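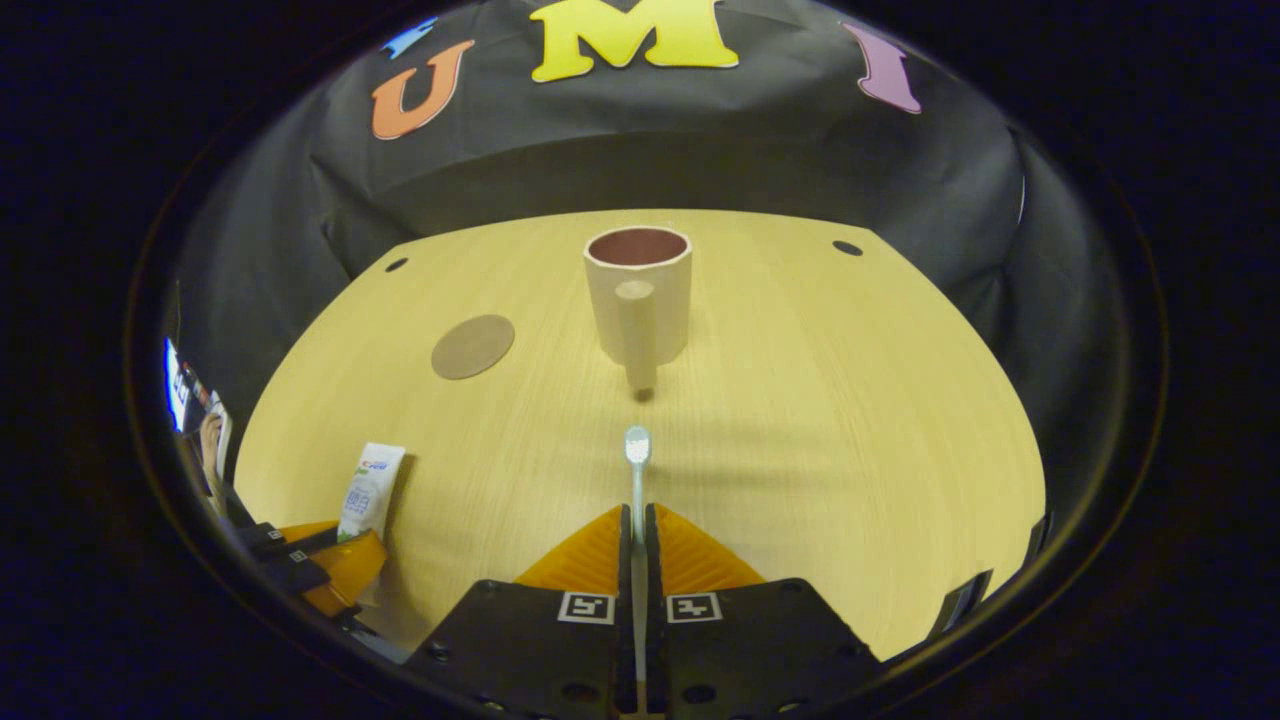 Toothbrush, cream mug and coaster at the table, Friday morning.

Mar 18, 2022
3 min read

The inventory of the second-floor rooms at Huerta House resumed this morning and occupied me until late in the afternoon. I record the particulars while they are fresh, as the May intake will depend upon them.

The question of the mugs is settled. Each resident will receive one, in the plain cream finish, and it will serve for both drinking and the keeping of a toothbrush until the bathroom shelves are fitted. Mr Rastogi had argued for separate tumblers from Favmont. I put it to him that a tumbler is one more article to wash, to lose and to replace, and he withdrew the proposal with good grace. The mug has a matte surface and a dark reddish-brown interior, against which tea stains ought to be less apparent. I regard this as a point in its favour, although Mrs Krasniqi does not. She holds that a stain which cannot be seen will not be cleaned.

The toothbrushes are to be white with a little light blue in the bristles. We require 90 for the year and have 62 in the linen cupboard. The remainder will be ordered from Garkell on Monday.

I spent longer than was proper on the coasters. The pale yellow tables are pleasant to look at, and I have grown rather attached to the curve along the far edge, but the wood marks easily. The table in Room 32 already bears two rings from last winter, and Noemí Cortés was unable to lift them with oil. A round tan coaster will therefore be placed on every table, to the left of the mug, and residents will be asked in writing to use it. Yareli Ponce has agreed to draft the notice. I have asked her to keep it to one paragraph.

There remains the matter of the two small holes drilled near the back of the tabletop. Jacinto Ponce believes that they once held a rail for books. I found no such rail in the store, and the Nakura catalogue does not show one. He proposes to fill them; I should prefer that they be left as they are until the tables are next refinished. No decision was taken.

Supper was late — soup again — and I had not the appetite for it. The corridor radiator continues to knock after ten o'clock. I must write to the heating engineer before the weekend is out, and return Mrs Krasniqi's keys.

4 comments
Shared 11 times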